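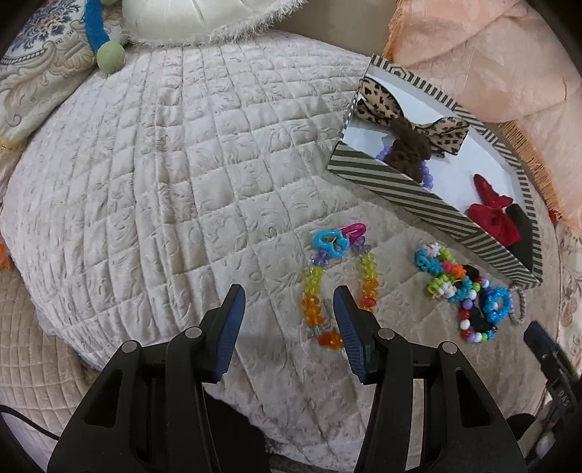
What does width-onset labeling change compared with fixed-window labeling?

It changes where an episode is cut. A fixed window starts a set number of frames before the jaws stop moving, and width onset starts at the frame where the jaw width leaves its resting value and does not return to it.

I put that first as it was the short version of what was asked off list. The long version follows, with the earlier message quoted where I am replying to it.

On Sep 5, 2022, Ilse at the Culevcombe site wrote:

> We reran the Skaro training script on the tidy set with your new cut
> points and the loss curves look nearly the same as before. Before we
> relabel everything else I would like to know three things.
>
> First, what the cut is meant to fix. The old window was crude but
> everybody understood it.
>
> Second, whether the gain in your table comes from the cut or from
> dropping the bad episodes. The two were changed in the same commit.
>
> Third, how you handle the elastic things. A scrunchie gives under the
> pads long after contact, and the width trace has no flat part to speak
> of. Our annotators disagree with each other on those more than on
> anything else in the set.
>
> We also have a bimanual subset where the second gripper is idle for
> long stretches. Does the labeler treat the two hands separately?

I will take these in order.

> First, what the cut is meant to fix.

The policy has to learn two things from each episode: where to place the fingertips, and when to start closing. With the fixed window, the approach segment and the closing segment overlap by an amount that depends on how fast the operator closes. A slow closer leaves most of the close inside the segment we call approach. The policy then averages over operators and starts closing early, above the item. On a rigid block this costs little. On a strand of beads lying on a soft cover, early closing pushes the strand along and the pads meet over fabric.

Loss will not show this. The overlap is a small share of the frames in an episode and the action error on those frames is small in absolute terms. I would expect your curves to match the old ones. The difference shows up in rollouts, so please do not use the loss to decide whether to keep the relabeling.

> Second, whether the gain in your table comes from the cut or from
> dropping the bad episodes.

Fair objection. I have now separated the two changes.

The tidy set has 483 episodes. The operator picks one hair accessory at a time from the bed cover or from the cardboard tray and moves it to a new place, with the hand-held gripper throughout. Of these, 32 were dropped in that commit. The reasons were tracking loss on the wrist pose, or a width trace with a gap in it longer than the close itself. None were dropped for failing the task. A failed pick followed by a second try stays in, and gets two onsets.

I trained four policies, crossing old cut and new cut with all episodes and filtered episodes. Same seed, same augmentation, same number of steps. Each was given 100 rollouts on the arm at Tradby, with the item order drawn once and reused for all four. The order of results was:

new cut, filtered: best
new cut, all episodes: close behind
old cut, filtered: clearly lower
old cut, all episodes: lowest, by a small margin

So most of the gain is the cut and a little is the filter. I am not posting the success rates yet. The arm was recalibrated between the second and third policies and I want to repeat the old-cut runs before anyone copies the numbers into a draft. The ranking held on the part of the repeat that has finished.

One caution on the filter. Gaps in the width trace are more common when the operator works near the tray wall, so dropping those episodes thins out exactly the approaches that are hardest. If you have enough disk and patience, keep them and mask the gap.

> Third, how you handle the elastic things.

This is the weak part of the method and I would welcome a better idea.
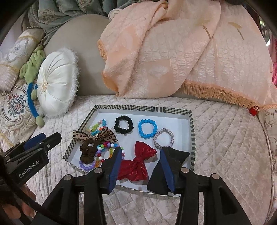 For bows and for bead strands, the closing trace is easy. Width falls, slows when the pads meet the item, and levels off. Onset is taken at the start of the fall and contact at the knee. For scrunchies and thin hair elastics there is no knee. The width keeps falling at a lower rate until the operator's hand stops, and the point where the rate changes depends on how much of the fabric is folded between the pads.

There are 196 episodes with at least one elastic item. On those I use onset only and throw the contact label away. The training script treats a missing contact label as "unknown" and drops the contact term from the loss for that segment. Nothing is interpolated. I tried the interpolated version first and it was worse than having no label, in the sense that the policy would release at a width it had learned to think of as a grasp.

The other thing I tried was the Karpenko rule, where contact is placed at the largest second derivative of the smoothed trace. It agrees well with annotators on the firm items. On the elastic ones it mostly finds tremor in the hand. More smoothing removes the tremor and moves the label late on everything else. A per-item smoothing width would solve that, but then the labeler needs to know the item, and I was trying to keep it to a single signal.

About annotator disagreement: ours disagreed too. When I asked them to mark the last frame at which the item could still be left behind if the hand were lifted, the spread got smaller. It is a different event from contact, strictly speaking. It may be the more useful one.

> Does the labeler treat the two hands separately?

Each gripper has its own trace and its own onsets. There is no shared state. For an idle hand the labeler will return an empty list, provided the resting width is estimated per episode. If you take it from the calibration file you will get false onsets, since the jaws do not rest at the same opening every time the tool is picked up. The resting estimate is the median of the opening frames, before the first large wrist motion.

What the labeler does not do is say anything about one hand holding still for the benefit of the other. If the left hand pins a strand while the right hand lifts, the left gets an onset and no release until much later, and the segment looks like a very long carry with no travel. I have been cutting these by wrist displacement with a threshold set by eye. It works on our data. I would check it on yours before trusting it, in particular if your operators brace the idle hand against the work surface.

Two smaller points that came up while rerunning.

The quilted cover matters more than I assumed. Policies trained only on it approach too low on a bare table, and the fingertips press down before the close. The cover gives under that and a table does not. If you plan to mix your table episodes with our bed episodes, randomize by source within the batch and do not concatenate. I concatenated the first time and lost two days to it.

Also, the timestamp offset between the width encoder and the wrist camera is not constant across sessions. It is small, but onset labeling is more sensitive to it than the fixed window was. The script in the labeler directory estimates it by matching the width signal to fingertip motion in the image. Run it once per session. The default in the config file is from our oldest session and should not be used for anything else.

I will send the repeat results to the list when the last old-cut policy is done. If Culevcombe can share the episodes where your annotators differ the most, I would like to run the "could still be left behind" wording on them with our people and compare. Raw width traces and wrist poses are enough to start, and video can follow for the ones that look odd.

Ataahua Halliday
Tradby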